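Puesta a punto del robot después de los primeros 1030 ciclos

Mayo. Por Pavithra Fernandes
Tiempo de lectura: 2 minutos
Imprimir | Enviar por correo electrónico

En Lesis tenemos un robot móvil de dos brazos, montado por Gurell, que carga y descarga el lavavajillas. Lleva 1030 ciclos y ya pedía una revisión. Apunto lo que hice para no tener que reconstruirlo la próxima vez.

El síntoma era que soltaba los platos demasiado pronto en la bandeja inferior. Chi-keung Ng sospechaba de la pinza derecha. Cambié las almohadillas y el fallo siguió igual. El problema estaba en el cabezal: el soporte de la cámara tenía un tornillo flojo y la inclinación se había desviado. Lo apreté, puse fijador y repetí la calibración completa.

La calibración son 51 posturas y tarda 11 minutos. Conviene hacerla con la base frenada y las luces del techo encendidas, tal como va a trabajar luego. La primera pasada la hice a las ocho de la mañana con media sala a oscuras y tuve que tirarla.

También limpié las ruedas, que recogen mucha pelusa, y revisé el cable del codo izquierdo. Tiene un roce en la funda. De momento le he puesto cinta de tela y he pedido el recambio a Jelleck. El aviso de engrase de la columna salta a los 2000 ciclos, así que eso queda para otra entrada.

Para comprobar el resultado uso siempre el mismo punto de partida: robot delante del lavavajillas, puerta abierta, fregadero a la izquierda y la cabeza levantada hasta ver los armarios altos. Desde ahí, los tiradores oscuros sobre las puertas blancas me sirven de referencia para comparar con el modelo de la cocina.
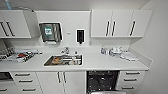
Pendiente

Cambiar la funda del cable cuando llegue.
Preguntar a Tsang por un soporte de cámara con dos tornillos.
Guardar una copia de la calibración fuera del robot.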